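Clutcombe Garden Help > Fruit and Berries > Growing from cuttings

Fig cuttings make leaves and then die, no roots at all

Viewed 1,202 times

mossy_gate
Feb 23, 2018

Good evening to everybody. I have a problem with fig cuttings and I would like to understand it before I lose the rest of them.

In the beginning of the winter a neighbor cut back the big fig tree behind our building and allowed me to take the branches. I do not know the name of the variety. It makes brown fruits, medium size, very sweet, and they are ripe in July and then again later in the fall. I selected straight pieces, as thick as a pencil or a little more, and wrapped them in damp newspaper inside a plastic bag in the refrigerator. They stayed there for several weeks and came out looking fresh.

Then I planted them in ordinary potting soil, the one called Virkeo that the store in Trelotport sells, in the normal brown pots. I put the pots on the shelf over the radiator because I have read that figs like warmth. I water them every second day. All of them opened their buds very quickly and I was happy. They had two or three nice green leaves each. After that the leaves began to hang, then they turned yellow, and the stem became soft near the soil. When I pulled one out there was not a single root, only some small white bumps on the bark, and the bottom end was brown and smelled bad.

I still have eight cuttings in the refrigerator and I do not want to make the same mistake with them. My questions are these. Is the soil wrong? Should I use the rooting powder? And is it normal that the leaves come before the roots, or does it mean that the cutting is already lost?

The apartment is quite dry in winter and the window looks to the east. I cannot keep anything outside before spring. Thank you in advance for your patience with my long message.

pluot77

Too much water. Mine I just stick in the ground in spring and they grow. Figs are weeds, you can't kill them. Rooting powder is a waste of money in my opinion but some people swear by it.

ferrywoman

I am sorry about your cuttings. I lost a full tray in this way in my first winter, so I know how it looks. I will try to go through your questions in order, although I am only a hobby gardener.

Leaves before roots is normal. A dormant cutting has food stored in the wood, and the buds need only warmth to wake up. The leaves you saw were living from this storage. When it is used up and no roots are there, the leaves hang. Many people think then that the plant is thirsty and give more water, and this finishes it. So a green leaf is a nice thing to see but it does not mean you have a plant yet.

The small white bumps are a good sign, by the way. They are the places on the bark where roots can come out. Your cuttings were on the right way and then the bottom rotted.

About the soil: I would not use a rich potting soil alone for this step. It holds water for a long time, and a cutting without roots cannot drink it. I mix half perlite and half coconut fiber. You can keep your Virkeo for later, when you move the rooted plants into bigger pots. Wet the mix, take a handful, and squeeze it hard. If water runs between your fingers it is too wet. If it holds together and maybe one drop comes, it is good. After planting I do not water again until the top looks dry and the pot feels light in the hand, and with a cutting in a warm room this can be much later than one expects.

The radiator I would be careful with. Warm at the bottom is good, but a radiator goes hot and cold with the heating, and in the evening it may be too much. Try a wooden board between the radiator and the pots, and put your hand there at different hours. It should feel mild, never hot.

Before planting I wash the cuttings with a drop of dish soap and rinse them well, because there is often some mold from the refrigerator. Then I make a fresh cut just below a bud. With the powder I had no clear difference. If you have it already, use a very thin layer and knock off the rest.

For dry air, a clear storage box with the lid a little open is enough. Open it completely for a few minutes each day. If you see gray fuzz on the bark, wipe it away with a paper towel and give more air.

One more thing, please do not pull them out to look! I know how strong the wish is. The first roots are white and break like glass noodles.
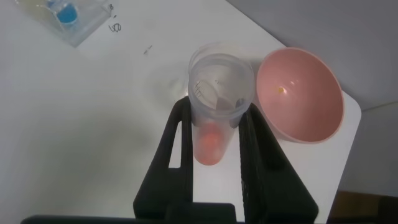
old_quince_lane

I agree with most of the above, and I want to add something about the pots, which I think is half of your problem. With a brown pot you are working blind. For the first stage I use clear plastic drinking cups, the cheap ones, and then there is no need to pull anything out.

My way is like this. I take 200 ml cups for the short pieces and a taller size for the long ones. I make holes in the bottom with a warm nail, and two more on the side, low down. Each cup goes inside a second cup without holes, or inside a paper sleeve, so that the roots stay in the dark. When I want to check, I lift the inner cup and look through the wall. If there are water drops on the inside of the plastic, I do not water. If the wall is clear and the mix has become pale, I give two spoons of water along the edge and wait again.

I cannot promise you a number of days. Last winter the fastest cutting showed roots after 20 days, and the slowest was so late that I had already written it off and only kept the cup because I was too lazy to empty it. It is now a healthy bush.

I see it a little different from ferrywoman about the leaves. If a cutting opens many leaves and I see nothing through the cup, I pinch off all but one or two small ones. It slows down the loss of water. Also, if a little green fig appears, take it off. It is sad, but the fruit eats from the same storage.

When to move them: wait until the roots are brown-white and go around the wall in several places. If you move at the first white tip, it breaks. I cut the cup open from top to bottom with scissors and lay it apart, so the whole block comes out in one piece and goes into a one gallon pot. For this step a normal potting soil with some perlite is fine. Keep the plant out of strong sun for the first week.

With eight cuttings left I would start four now and keep the other four in the refrigerator as insurance. Change the newspaper, though. After so many weeks it is probably too wet, and barely damp is enough.

To pluot77: in the ground in spring works very well here too, but she wrote that she is in an apartment.

About the variety, two crops with brown fruit can be many things. There is a local one that the people in Trelotport call Wibisono, after the old nursery, and it ripens first in July, but without seeing the leaf and the inside of the fruit I would not bet on it.

mossy_gate

Thank you very much to all three. I made the squeeze test with my soil this morning and the water ran down to my elbow, so I think I have my answer. I will buy perlite and start with four. And I am a "he," but no problem.

One small thing is still not clear to me — if the cutting is long, do I bury it until the last bud, or leave several buds in the air?

ferrywoman

One or two buds above, the rest below. If the piece is very long you can cut it in two, but mark which end is up before you do it.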